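Blue paper stock bleeding in the pulper, how to separate?

mrana_pulp
I make handmade sheets from office scrap in a 4 gallon tub. Two blue papers went into the last batch and the gray came out patchy. Both are sold as "blue copy." Is there a test before pulping?

Mudassar Rana
Soak a strip of each in warm water for 180 minutes, then press it on white blotter. Dyed-through stock leaves a halo. Pigmented stock leaves little or none. Sort by result and ignore the label.

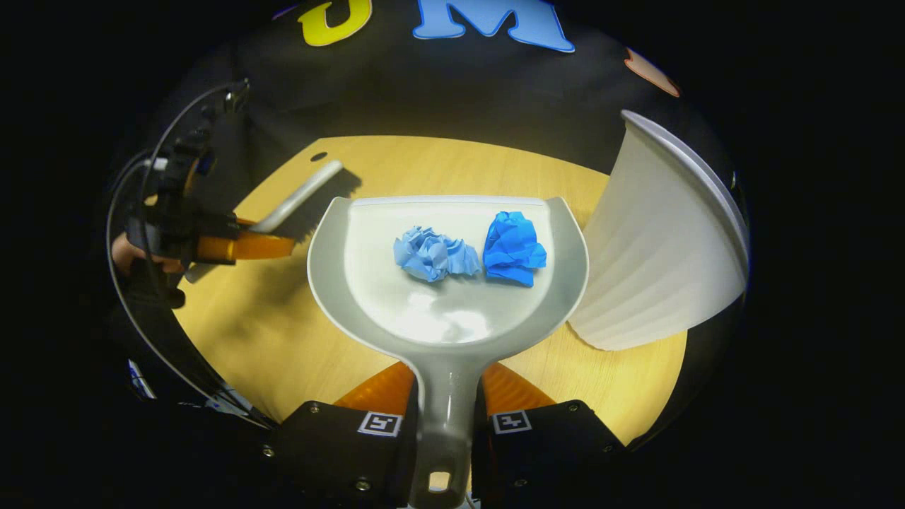 Two blues, pale and medium, crumpled.

Shade tells you little about bleed. Run the strip test on every ream, including repeats from the same supplier. Cold water gives false passes.

Watgate
just add more white

Celten
More white dilutes the color but does not fix it to the fiber. A retention aid added before the sheet is formed will hold some direct dyes. Test a cup of pulp first.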